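White table, cups and a can after a kids' party – how do I get rid of the sticky rings?
Asked by Lovisa Blomqvist, 17th April
Viewed 1,526 times

Hello all, first time posting so be gentle with me! We've got a white table with a matt top that I bought second-hand in November for the spare room, and it's become the drinks table for every birthday, craft afternoon and visit from the cousins since. I love it, it's the perfect height for little ones to help themselves, but it marks if you so much as look at it. Squash leaves pink rings, fizzy drinks leave brown ones, and last time I stuck tape on it and got myself in a tizz about whether the glue would come off again.

I keep the plastic cups at the back against the wall, one colour per child so there are no arguments over whose is whose, and the grown-ups tend to plonk their cans down in the middle.

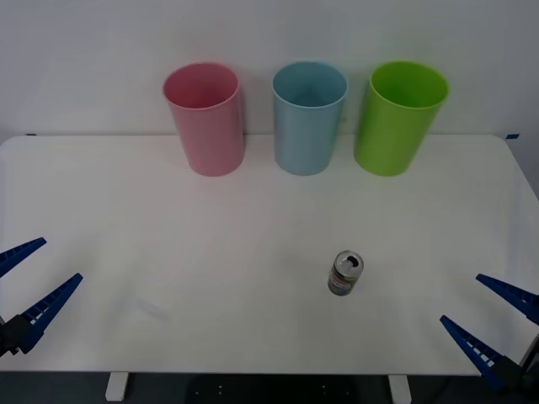 Rerketti: we do one colour per child as well and it saves so much washing up. For the rings, try bicarb mixed with a splash of water until it's like toothpaste, leave it on for 2 minutes and wipe off with a soft cloth. Don't scrub! Matt tops go shiny in patches if you rub too hard, and then you've got a shiny ring instead of a sticky one. Ask me how I know. Fresh squash usually comes up with warm water and washing-up liquid if you catch it the same evening.

For tape glue I use ordinary cooking oil on a bit of kitchen roll. Let it sit while you have a cup of tea, then wash the oil off with soapy water. Try it somewhere out of sight first in case your top is a funny one.

66 people found this helpful

Tuditex
just put a tablecloth on it

Laizer
Tablecloths are fine until a toddler pulls one, Tuditex – I lost a whole jug of blackcurrant that way. We've got a wipe-clean mat cut to size, and it cost less than a takeaway. Mine is 110 cm long and doesn't quite reach the ends, but the drinks all stay in the middle anyway.

With the cans, get a few cork coasters and leave them out where people can see them. The grown-ups are worse than the children in our house, they'll put a can down anywhere and wander off. And if your cups are going cloudy or holding on to a smell, soak them in warm water with a good glug of white vinegar, then rinse and let them dry with the open end up. I used to stack mine while they were still damp and they smelt like a swimming bag.

Lovisa Blomqvist
Thank you both! The bicarb has shifted almost all of it, just one stubborn pink ring left by the wall. Going to measure up for a mat tomorrow.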